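Skip to content
Home | About us | Classes | Hire | Contact

About Tapsell Kitchen School

Tapsell is a small cooking school in Piltmont. We teach adults to cook ordinary meals from scratch, in day and evening classes, and we run short courses for people who need a food handling certificate for work.

How we started

The school opened in March 2004 in the back half of a former drapery on Wusunar Road. Rawiri Ashby had cooked in hospital and mining camp kitchens for most of his working life and wanted to teach people who had never been shown how. The first class was bread, and it was held on borrowed trestles with one domestic oven.

We moved into the present building when the drapery was sold. It has a teaching kitchen, a dry store, a small dining room and parking at the rear off Plama Lane. The front steps are steep, so anyone with a pram or a wheelchair should come in from the lane, where there is a ramp.

What we teach

Most of our students come for Basics, which runs one evening a week over a school term. It covers stocks and soups, rice and pulses, roasting, braising, simple pastry and what to do with leftovers. There is no exam. Students take home what they cook, so please bring containers with lids that fit.

We also run:

Preserving – jams, chutneys and pickles, timed to whatever fruit is cheap
Cooking for One – smaller quantities, freezing, and shopping on a pension
Knife Skills – a single Saturday morning
Food Handling – for café, canteen and childcare staff

Class sizes are kept small enough that everyone gets a turn at the stove. The dining room seats 70 and can be hired for meetings and family lunches when there is no class on. Hirers may use the urn and the cool room by arrangement, but not the teaching kitchen.

Fees and concessions

Fees are set each year and cover ingredients, aprons and printed recipes. Concession card holders pay half. We keep some places in each Basics intake for people referred by local support services, and these are free. If you need to withdraw, tell us a week before the first class and we will refund you in full or move you to the next term.

Our recipe library

Over the years students and their families have given us their own recipes, many of them handwritten. There are now 1347 in the library, filed by main ingredient. Anyone can come in and copy them during office hours. We ask that the originals stay in the building.
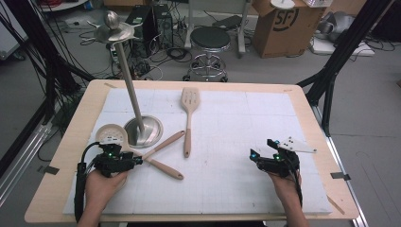
Visiting and contact

The office is open on weekday mornings during term. Phone messages are returned the same day where we can manage it – email is slower. Buses stop outside the post office, 500 metres down Wusunar Road.

Page last updated 9 Sep 2019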